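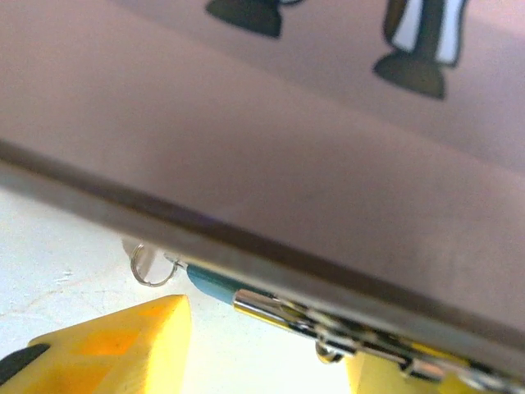
Pink panel with part of a printed design

Clarkwood Footpaths and Nature Group
Minutes of the meeting held on January 22, 2023, 2 pm, in the Savside reading room

1. Apologies and last minutes
Apologies were received and noted. The minutes of the last meeting were agreed with one correction: the fallen ash is on the lower path, not the mill path.

2. Lower path
The ash is still across the path just past the second gate. Walkers have been going round it on the bank side and the bank is wearing away. The landowner has agreed to have the trunk cut and moved, but not before February. Members asked whether we could trim the side branches ourselves in the meantime. Agreed that hand saws may be used on anything thinner than a wrist, and that the trunk is to be left alone.
Action: secretary to write to the landowner for a date.

3. Wainwright Meadow
The old oak by the stile has lost another limb on the north side. The tree is otherwise sound as far as anyone present could judge. One member would like the dead limb left where it fell for beetles and fungi -- this was supported, provided it is rolled clear of the stile. There was a longer discussion about whether to put a sign on the tree. Some felt that a sign would bring more people off the path and on to the roots. No decision was made and the item is carried over.

4. Old photographs
Members have been bringing in older pictures of the oak and the meadow for comparison. The earliest show a hedge along the stream that has since gone. Anyone with further pictures is asked to write the year on the back in pencil, or as near as they can get.

5. Winter bird walk
The walk went ahead with roughly 30 people. Redwings and fieldfares were seen in the meadow, and a woodcock was put up near the stream. The start was too late in the day and the last part was done in poor light. Next year's walk to begin in the morning.

6. Money
The balance stands at £2,209. The bill for the new gate latch has been paid. Agreed to buy 5 pairs of work gloves and a bow saw.

7. Walk leaflet
The Vuvo trail is wrongly shown on the leaflet as crossing the stream at the ford. It crosses at the footbridge. Remaining copies to be corrected by hand -- a reprint can wait until the sign question is settled.

8. Any other business
A member reported dog mess bags hung on the fence at the Savside end. A request for a bin will be sent to the parish council.

Next meeting in February, same room, date to be sent round.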